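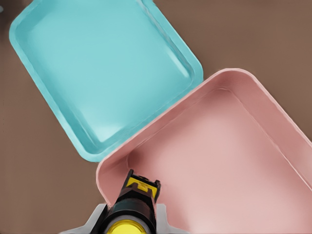
Posted in: Student Projects / Motorsports Technology / Engine & Intake

Does a Throttle Body Spacer Do Anything? Final Report

1. Why we picked this

The Inisport spacer is a ring that bolts between the throttle body and the intake manifold. It has a spiral groove cut into the bore. The package says the groove "spins the charge" and that you will feel stronger pull from a standing start. There is no number on the package and no test data in the leaflet, which should have told us something before we spent club money on it.

Half the people in the shop already had an opinion. One of the second-year students swore his truck was quicker with one. When we asked how he measured it he said he could feel it. I don't think he was lying. I think he had just spent a Saturday's wages and an afternoon with skinned knuckles on the thing, and I would have felt it too.

Yuk-lan Kwok and I took it on as our term project. She drove every run and I did the wrenching and the data. Our instructor, Vibeke Bisgaard, approved it on the condition that we wrote down what we expected before we started. I wrote "no difference." Yuk-lan wrote "small gain, too small to matter." Neither of us gets credit for a brave prediction.

2. The car and the strip

The car is the shop's Kamell, a small rear-drive coupe that has been passed down through several classes and is on its second engine. It has a single throttle body, a stock intake manifold and an automatic transmission. We wanted the automatic so that shifting would be taken out of the argument. The engine is fuel injected, and this matters for the claim. On a carbureted engine or one with fuel sprayed in at the throttle, you could at least make a case for stirring the air and fuel together up there. Ours sprays fuel at the intake ports, far downstream of the spacer. Any spinning would have to survive the plenum and then the turn into each runner. I could not find anyone who would explain to me how it does that.

We ran on the practice lane at Ladefoged. It is a short concrete lane with timing beams at the start and at 300 feet. A full track would have been better. At 300 feet you are mostly measuring launch and low-speed pull, but low-speed pull is exactly what the package promises, so we decided it was a fair place to look.

Besides the beams we used a Rillia data logger plugged into the car's diagnostic port. It recorded engine speed, throttle position, intake air temperature and coolant temperature. The logger also puts out a horsepower estimate. We ignored that after the first afternoon. It depends on a vehicle weight you type in yourself, and you can make the car as powerful as you like by claiming it is heavier.

3. How we ran it

The first plan was bad. We were going to do all the runs without the spacer, bolt it on, and do all the runs with it. Ms. Bisgaard asked what the weather would be doing in the meantime. We had no answer. Afternoon sessions in June start out warm and get cooler toward evening, and cooler air makes an engine like this one pull harder all by itself. Whatever we tested last would have won. I now suspect this is how a good many "before and after" videos get made – parts go on at the end of the day.

The second plan was to swap back and forth. We ran three passes without, three with, three without, and so on until we had nine in each condition. Every swap meant a new gasket and the same torque on the bolts, and we made ourselves take the throttle body off and put it back even on two occasions when nothing was being changed. That was so the "without" runs had been through the same handling.

Yuk-lan was supposed to drive without knowing which setup was on the car. She stayed behind the trailer during swaps and the hood was closed before she came back. I am not fully happy with this part. The spacer moves the throttle body forward a little and changes the sound at part throttle, a faint whistle. She said she could tell on the return road. So the test was blind for the first set and probably not after that. To her credit she wrote down a guess before each set, and she also rated how strong the car felt.

Other things we held steady:

– Fuel between the same two marks on the gauge, topped from the same can.
– Tire pressure set to 30 psi before each set.
– Launch from idle, foot flat on the green, no brake torquing.
– Coolant at normal temperature before staging, read off the logger.

We threw out one run for wheelspin and repeated it. I would like to say we decided the rule for that ahead of time. We did not. It was a "with" run and it was slow, so if throwing it out favored anything, it favored the spacer.

4. What we found

The two sets of times overlap almost completely. The quickest pass of the whole project was made without the spacer and the second quickest was made with it. The slowest was also made without it. If you shuffle the slips and hand them to someone, they will not be able to sort them. We tried this on Ms. Bisgaard and she declined to guess, then on two classmates who did guess and did no better than you would with a coin.

The gap between the two averages came out smaller than the gap between back-to-back passes in the same setup. That is the main result. The car varies more from one run to the next, with nothing touched, than it varies between spacer and no spacer.

What did show up clearly was intake air temperature. In both setups the hotter runs were slower, mostly when we let the car sit with the hood down between passes. If someone wants a free gain on this car, they should open the hood in the staging lane.

The feel ratings were more interesting than the times. Yuk-lan rated the car stronger in the sets where she thought the spacer was on. Those ratings had no visible connection to the slips. One of her highest scores went to one of the slower passes. She was the first to point it out, and she was annoyed about it for the rest of the evening.

5. Objections we have heard

"You need to tune for it." The leaflet says no tuning is required. If tuning is required, then the leaflet is wrong, and any gain would have to be split between the part and the tune.

"It works better at high rpm." Maybe. We didn't test that and the package does not claim it.

"Nine runs is not enough." This is the objection I take seriously. I would want 100 passes in each condition before telling anyone the effect is zero. What we can say is that if there is an effect on this car over this distance, it is small enough to hide inside normal variation, and a buyer would have no way of noticing it with a stopwatch.

"Mine made a difference." See the feel ratings.

6. What is wrong with our test

One car, one driver, one spacer. The blinding broke down, as described. The beams at Ladefoged are old and we do not know when they were last checked, though an error that is the same on every run should not favor either side. We had no weather station and relied on the intake sensor, which picks up engine heat and is a poor stand-in for outside air. We also lost most of one session to a vacuum leak after a gasket slipped during a swap. The idle was hunting, so we caught it. A smaller leak could have gotten past us, and I can't rule out that one did.

A chassis dyno would have answered the question faster. The shop dyno was down for the whole term. I would still have wanted the strip passes, given how often people dismiss dyno numbers when they don't like them.

7. Recommendation

The shop should not buy more of these. The one we have should stay in the parts cabinet for the next group that wants to repeat the test, with a proper blind setup. A dummy spacer with a smooth bore and the same thickness would take care of the whistle, or at least give both setups a chance to whistle. We started making one on the lathe and ran out of term. The blank is in the drawer under the bench grinder, along with the leftover gaskets. Time slips and logger files are on the shop computer in the Kamell folder. The file names from the first afternoon are wrong by one run, so go by the handwritten log.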